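## 3. Cell Setup and Upkeep

The picking cell used in all of our trials stands in a carpeted room at the Arnbridge site. We describe it in more detail than is usual, as several of the faults we met early on came from the cell itself and had little to do with the grasp planner.

### 3.1 Bin and Mounting

The workspace is a single gray metal bin with sloped inner walls, set on a wooden table within reach of the arm. The bin was taken from stock at Abernathy and had seen years of use. We did not repaint it. The scuffs and rust marks on the metal change how the background looks to the camera, and an early test with a clean liner gave segmentation results that did not hold up once the liner was removed.

In the first weeks the bin was held by its own weight. When a finger touched a wall during a low approach, the bin could shift by a few millimeters, and every later grasp in that run inherited the error. We now clamp the bin at a rear corner with a bar clamp. The clamp is checked by hand before each run, and if it has been loosened for any reason the bin pose is measured again before the arm is enabled.

### 3.2 Cable Routing

The cables for the gripper run along the outside of the arm and are strapped to the joint housing. The straps must leave enough slack for the wrist to turn through 90 degrees in either direction. Our first routing was too tight, and a connector near the wrist worked itself out twice during overnight runs. Padmavathi Pisharody rerouted the bundle in May and added a free loop just above the wrist. The loop hangs lower than we would like, and the planner therefore treats it as part of the gripper volume when it checks for contact with the bin walls.

Straps are inspected after every 30 hours of motion. A strap that has slipped is replaced, never retightened.

### 3.3 Finger Alignment

The gripper fingers are thin, which helps with small objects placed close to a wall but makes them easy to bend. A bent finger does not always show up in the joint readings. We check alignment by lowering the open gripper to 3 fixed points on the bin floor and comparing the contact height at each one. If the readings differ by more than 2 mm, the fingers are removed and straightened on a flat plate.

After the check, the cell is loaded with a short set of mixed objects and a few picks are made at low speed with an operator present. The set always includes toys, a flat box and a clear plastic bag (Figure 2). The bag is the hardest of these for the depth sensor, and a failed pick on it alone is not treated as a fault in the cell.
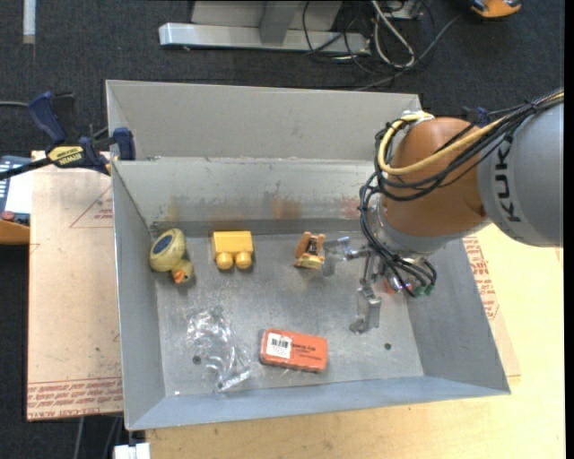

**Figure 2.** Low-speed check after finger alignment. The gripper reaches toward the small orange toy near the back of the bin; the flat box and the clear bag lie nearer the front.

### 3.4 Maintenance Log

Each check is entered in a shared log with the operator's initials, the contact heights and any part replaced. The log was kept by Geetha Acharya for the whole test period. Nearly all entries concern straps or fingers. The arm itself needed no repair, and the bin was measured again only when the clamp had been moved. Runs made between a failed check and the last good one were dropped from the results in Section 4.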